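Stollcombe and Bramiston sign visa-free travel deal after 12 years of talks

Dec 10, 2022

People in Stollcombe and Bramiston will be able to cross the shared border without a visa from next spring, under an agreement signed by the two governments this morning. It is a big day for both sides, and the mood outside the signing hall showed it, with car horns going up and down the street long after the ministers had left.

The deal covers stays of up to 64 days for tourism, family visits and short study courses. Travelers will need a valid passport and nothing else. Work permits are handled separately and will be taken up in a second round of talks.

"Families here have waited a very long time for this," said Hatice Soylu, who led the Stollcombe negotiating team. "My own aunt has a drawer full of old visa forms. I called her before I called my office!"

Talks first opened 12 years ago and broke down more than once, mostly over who would run the checks at the Kemholm crossing. That question was settled in October, when both governments agreed to staff the post jointly, with officers from each country working side by side in the same building. Diplomats on both sides say things moved fast after that, and the final text was ready weeks ahead of schedule.

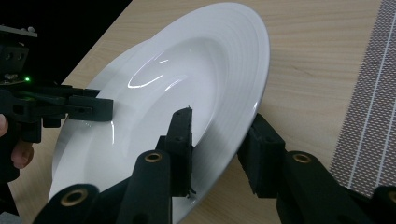
The Kemholm post will stay open day and night once the agreement takes effect. A smaller crossing at Abugri, closed to passenger traffic for years, is also set to reopen, and that may be the best news of all for the farming towns on either side of it. At the moment, a trip from Abugri to the nearest market across the line means a long drive south to Kemholm and then most of the way back up again.

Bramiston's foreign ministry said 836 people applied for family visas last month alone, a record for the office, and that staff who now process those forms will be moved to other consular work. Applications already in the system will still be decided under the old rules, and fees won't be refunded.

The agreement has to be approved by both parliaments before it can start. Bramiston's lawmakers are expected to vote first, and the main opposition party there has already said it will back the deal. In Stollcombe, 2 smaller parties want a yearly review written into the law, a request the government says it is happy to discuss.

Soylu said her team would be back at the table early in the new year to begin work on rail links and student exchanges.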